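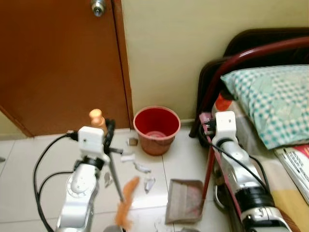

El alto el fuego en el valle de Alledar cumple su cuarto mes sin que las dos partes se hayan puesto de acuerdo sobre quién debe vigilar la carretera del norte. En los pueblos de la antigua línea del frente, mientras tanto, han vuelto 426 familias, según el registro que lleva el consejo local. La mayoría entró por su cuenta, sin esperar el permiso. El regreso se mide en cosas pequeñas: una puerta de madera que sigue en su sitio, un cubo de plástico rojo junto a la pared, un suelo de baldosas blancas con restos todavía por recoger. Las negociaciones van por otro lado y a otro ritmo.

El acuerdo se firmó en junio y tiene tres páginas. La primera fija la retirada de la artillería pesada a 80 kilómetros. La segunda habla del intercambio de prisioneros, que avanza despacio y con listas que ninguna de las partes reconoce del todo. La tercera, dedicada a los civiles, ocupa menos de media hoja y no menciona las viviendas ocupadas por combatientes durante los dos años de guerra.

De ahí viene buena parte del problema. En Sfeir, el municipio más grande del valle, el censo previo al conflicto contaba 1310 viviendas. Muchas cambiaron de manos varias veces. Primero las usó la milicia local, después el ejército y, al final, desplazados de otras zonas que tampoco tenían adónde ir. El consejo ha recibido más de 54 reclamaciones de propiedad en las que dos familias presentan papeles por la misma casa.

— Los papeles suelen ser auténticos en los dos casos — explica Riet De Haan, que coordina la misión de observación civil desde una oficina en Trivville —. Hubo ventas hechas con prisa, por teléfono, y quien compró pagó de verdad.

La misión no tiene mandato para resolver esos pleitos. Toma nota, envía el informe y espera. De Haan calcula que un tribunal mixto tardaría años en vaciar la lista, y por ahora nadie ha aceptado nombrar jueces.
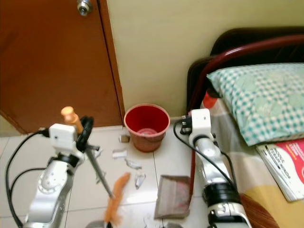
El otro asunto pendiente es el de los explosivos. La empresa Resovik, contratada para revisar los edificios públicos, ha terminado con la escuela y el ambulatorio, pero las casas particulares quedaron fuera del contrato. El consejo pide a los vecinos que no muevan escombros hasta que alguien los inspeccione. Es un consejo difícil de seguir cuando se duerme entre ellos, y barrer es lo primero que se hace al llegar. Basta una escoba como esta, de mango metálico gris y cerdas naranjas, y un suelo de baldosas con suciedad encima.

Las delegaciones volverán a reunirse a finales de mes. El orden del día incluye la carretera, los prisioneros y el precio del combustible. Las viviendas figuran en el último punto, el mismo lugar que ocupaban en la reunión anterior, que se levantó antes de llegar a él.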